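Saturday, 8:15 a.m.
By Océane Girard

Washbasin care at Hawthorne: change of method

From May the shared bathrooms at Hawthorne move to a cloth-only routine for the vanity tops. Powder cleaners come off the supply list. They leave fine scratches in the glaze, and scratched glaze holds soap film and has to be scrubbed harder the next time.

The procedure is short. Run warm water over the inner walls, apply one measure of the Clukov neutral liquid (15 ml in 2 liters), and wipe from the rim down toward the drain with a damp cloth. Rinse and repeat with a dry one. Chrome parts, meaning the faucet, overflow cover and pop-up stopper, are done last. Limescale at the base of the faucet can be softened with a cloth soaked in diluted vinegar, left on for no more than two minutes and rinsed well – acid left standing will dull the plating.

Cabinet doors need separate attention. Water runs off the front edge of the rim and settles in the corners of the recessed panels, where paint fails first. Dry the lower border of each door every time the basin is done. Do not spray liquid directly on the fronts.

Stoppers should be lifted out and cleared of hair once a week. Rosaire Sutherland has spare seals for the older type. The newer ones take a different size, on order from Vustari.

Dark cloths are for basins and pale ones for floors. Please keep the two apart in the wash.

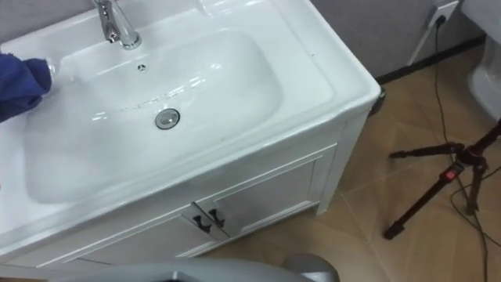 Wanda Iwasaki: Can we add the door hinges to the weekly list? Two on the second floor have started to rust, and vinegar drips won't help them.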